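Dandari 2.0 beta opens to everyone, and yes, I finally slept

FOR IMMEDIATE RELEASE
April 6, 2025

Hi all, Ebise Gebretsadik here from Letance. The open beta of Dandari, our co-op trading and river exploration game, is live on PC as of this morning!

If you played the closed test back in October, a lot will feel different. Kayode Okafor tore out the old netcode and rewrote it (twice, poor guy), so you can now sail with up to 60 players on one stretch of river. Kelechi Afolabi redid the weather, and the fog is my favourite part by a mile. Sorry in advance if you run aground in it.

We had 3,694 bug reports from the closed test. We've closed 1,732 of them, and a good chunk of the rest were the same complaint about the harbour door. The door is fixed. Please stop writing to me about the door.

Your old saves won't carry over, but your boat name and colours will. Just log in with the same account and they'll be waiting at the first dock.

Market day is new too. You haul your goods into Nonditwood, haggle with the locals and try to leave with more coin than you came with. Tamunoemi Garba wrote all the merchants, and some of them are real jerks.

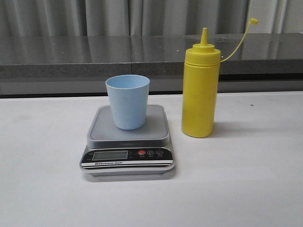
An electronic scale on a white tabletop.

The beta is free and stays open until we're ready to launch. Console versions are still in the works, no date yet.

Press keys and interviews: ask for Hicham Ait Ali at the Letance press desk. He answers faster than I do.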